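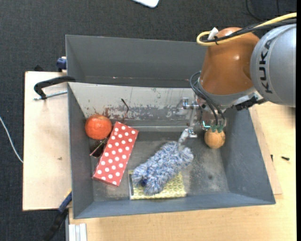

How do you clean a gray storage bin when the inside wall is scratched and the paint is coming off?
Use warm water, a little dish soap and a soft cloth, and wipe in one direction. A hard brush will lift more of the paint. Let the bin dry fully with the open side up before you put anything in it.

Bins and tables, the Werkwood room

Welcome to our small gallery page. It is made for people who like used things and want to see them as they are, with the marks still on. I wrote the notes in the evening of Sep 2, 2025, and Sorcha Rafferty corrected my spelling.

The large bin on the table
An open gray bin with sloping walls. The inner back wall is off-white and has the most wear: scratches, small speckles and places where the paint is chipped. The brownish-red scuffs are mostly on the left half, and I did not try to remove them. The left and right walls are plain blue-gray. I like this color very much beside the light wood grain of the tabletop.

About the carpet
The dark charcoal carpet is woven. It hides dust well, but crumbs of paint are easy to see on it, so please use the vacuum cleaner after sanding.

Care in our room
We wipe the bins every 4 weeks. Fruit should not stay in them over the weekend. For the tabletop we use Gerska oil, one thin coat in March, and the cloth must be washed the same day.

Questions about the bins can be left at the desk in room 521.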